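News from the Lulura workshop

Well, it has been a long, gray winter, and we have spent most of it up to our elbows in wool. The Verka throw blanket is finally back on the shelves, and I'm so pleased with how it came out this time! The old one was lovely but a bit short for anyone with long legs (several of you wrote in to tell us so, very kindly), so we added a good hand's width at the foot end and kept the same chunky fringe. 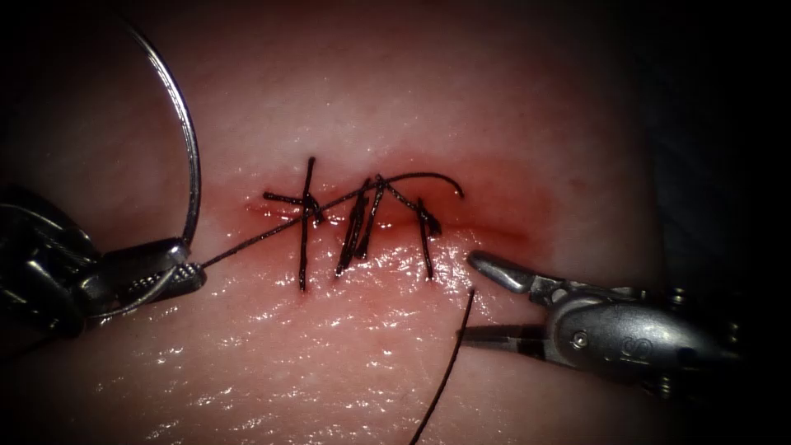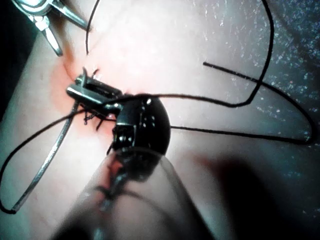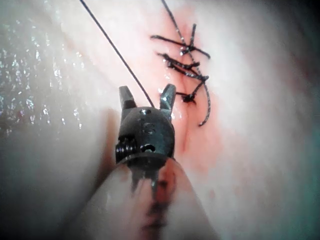
It comes in oatmeal, moss, and a soft brick red that looks wonderful thrown over a plain gray couch. We wove 254 of them in January, and more than 30 are already spoken for, so if you have your heart set on the moss I wouldn't wait too long.

We also have two new cushion covers from Tkachenko to go with it, one striped and one plain, both with a hidden zipper and a washable cotton back. Please wash them cool and dry them flat, and do give them a good shake while they're damp, it keeps the corners nice and square.

Orders placed by 15/05/2019 ship free, and the shop door is open every afternoon if you'd like to come and feel the wool first.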